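9 April 2026, bindery workshop, Bastitside

Long morning on the Dimitrov reprint, and I want to get it written down while I still remember which pile is which. Krešimir came in early and had already knocked up the first batch of sections before I'd found my apron, bless him, so we were sewing well before the second pot of tea. The run is 500 copies, small enough to do ourselves and just large enough to make me wonder why we said we would.

The paper is behaving much better than the last lot from Promow. It folds cleanly with the grain and I've had hardly any cracking along the spine folds, even on the thick sections at the back where the notes are. I did four dummies with different glues, all on the same boards, and left them under weights in the corner by the sink. Number 3 opens the nicest so far — it lies almost flat at the middle pages — but I don't trust a dummy until it's had a week to sulk, so please don't anyone order glue on the strength of that. Nikola, if you're reading this before I've seen you, that means you!

Nikola has been through the proofs again and found a running head that still carries the title of the Flirnport anthology, all the way through chapter six. My fault entirely. I built the new file on top of the old one back in August and clearly never looked at the tops of the pages again. She has marked it in green and been very kind about it. The corrected pages are saved as job 3039; the old job, 818, should be left well alone until the author has signed everything off. 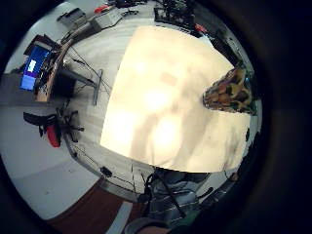
Do we reprint chapter six or slip in an erratum? We reprint it, as the sections for that chapter haven't been sewn yet and the paper we have left will cover it.

Krešimir would have gone for the slip, I think, being fond of an erratum (he keeps a little collection of them in a cigar box), but he gave way gracefully once we'd gone through the stock. He'll run the new sheets tomorrow after the press has had its wash-up, and I'll fold them in the afternoon if my thumbs allow it.

Still to do: ask Nikola whether the author wants the dedication on its own page or facing the contents, cut the spare boards to the new height, and look at dummy 2 again, where the endpaper was lifting at the head when I left.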